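Dish rack

293 shares | 17 comments

A dish rack (also dish drainer or drying rack) is an open frame that holds washed cups, plates and utensils while water runs off them. It is one of the most useful low-tech things in a kitchen, and a wonderfully varied one! Racks are made of coated or bare wire, wood, bamboo or molded plastic, and range from a folding X shape to two-story towers that straddle the sink.

Construction

Most wire racks have a rectangular basket with raised ribs or prongs to keep plates upright. Many sit in a tray with a lip at one end, so water can drain back to the sink. Small feet let air pass underneath, which matters a great deal for drying. Wooden parts are sometimes combined with wire, either as rails or as handles, and need to be wiped now and then to prevent dark spots.

The Koppel pattern, named for a workshop that sold racks by mail, had pegs along the outside for hanging mugs. Collector Agnese Sepp lists 477 variations of it, a delight for anyone who loves kitchen history.

Loading mugs

Mugs are the hardest pieces to place well. Upside down, they drain quickly but can trap damp air under the rim. On their sides, they let air in freely, though a little water may stay in the curve of the wall. Facing the openings the same way makes them easy to pick up, and a wire rack holds them this way without much trouble, as with the two white mugs in the black rack at left.

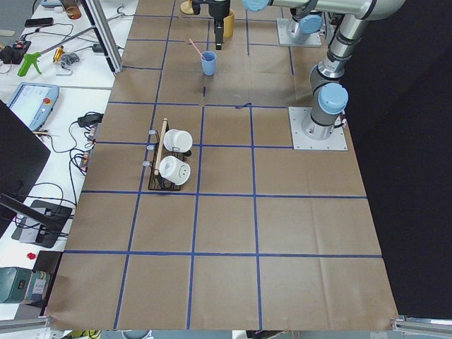 Care

Wire racks can be scrubbed with a soft brush and warm water with a splash of vinegar. Chipped coating lets rust start at the joints, so it pays to check the corners.

See also: Mug tree, Draining board, Dish towel

984 shares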